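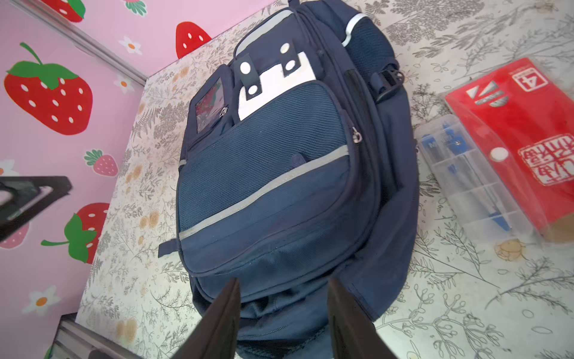 April, bench notes, backpack packing

Print this entry | E-mail this entry
2 min read

Started on the Brolliva packing set this morning and I am already having more fun than with anything we did over the winter! The navy school bag is a great subject. It has a big mesh front pocket, a reflective strip running at a slant across it, and zippers in places you don't find until you go looking. Laid flat on the flowered tabletop it takes up most of the room, so the small stuff has to live off to the side.

Today's pile: red document folder, clear case with the compass and the other blue drawing tools, a paperback. The drawing case is stiff, so I want it in early, flat against the back (Skallov's packing sheet says the same, nice to be in agreement for once). Folder next to it. Soft things last.
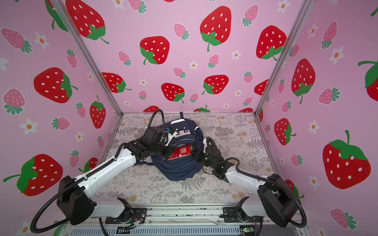 Category: Bags and packing

Little packets are the fun problem. A small red one on the front of the bag slides as soon as the fabric sags under it. Plan for tomorrow is to stuff the main compartment first so the front has some body, then go back to the small items. Nijs lent us their old packing checklist, 377 lines, and I read the whole thing over lunch. Line 2 is "empty the bag completely." Yes! Always!

Also spent far too long on closures. Zippers are fine as long as you hold the fabric right beside the pull. Tugging at the pull alone just drags the bag along. The snaps on the front panel I love, they have a really good round shape to aim for. 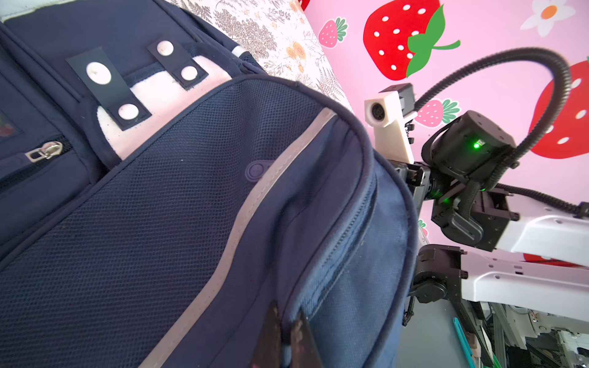 Front panel: mesh, reflective strip, four snaps on two straps.

The long curved zipper is the one to practice on. My guess is that the bend is where it will want to catch, so: slow there, fast on the straight part. Must try it with the bag full as well as flat.

Books are next. I keep going back and forth on whether 羊皮卷 goes in spine down or spine up. Spine down keeps the covers from splaying against the lining, I think, and a paperback splays at the first excuse.

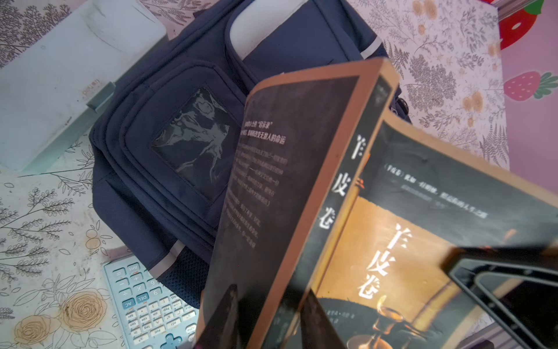
Steris wrote back on the shared page that spine up is better for a soft cover, as long as the folder goes in first to make a wall for it, and that spine down only pays off with hardbacks. Good point, and an easy one to test. Will do both ways, 2 rounds each, bag emptied in between.

To do: find a second pencil case, a softer one. Ask for bin 888 back from the other bench. Write the order of items on the whiteboard before starting, I keep changing it in my head.

3 comments | 5 shares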